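Pemby is an open-source task planner for two-armed robots, used mostly in simulation. It takes a goal in plain text, breaks it into pick, carry and place steps, and hands each step to a separate motion controller called Ellon. The two programs share a message format and, according to the release notes, very little else.

Version 2 replaced the fixed step list with a planner that checks the world again after every grasp. Planning became slower — and wrong plans were now abandoned sooner, which the manual lists as a feature.
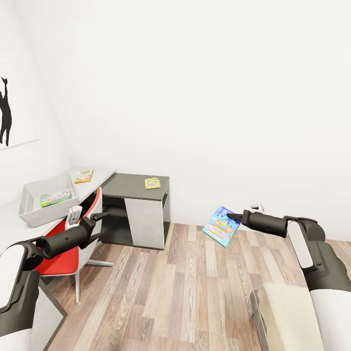 A simulated room from the book-tidying task set, with one book in the tray.

The standard test set, Prerkesell, contains 79 rendered rooms. Books are a favorite object, being flat, thin and hard to pick up from a desk. A run is scored on where the objects end up, so a book dropped neatly into place counts in full. The rule has survived 3 attempts to remove it.

See also: Cieślak grasp format

Last edited 1/6/21 | Contact | Back to top
Categories: Robot software | Task planning | Simulation tools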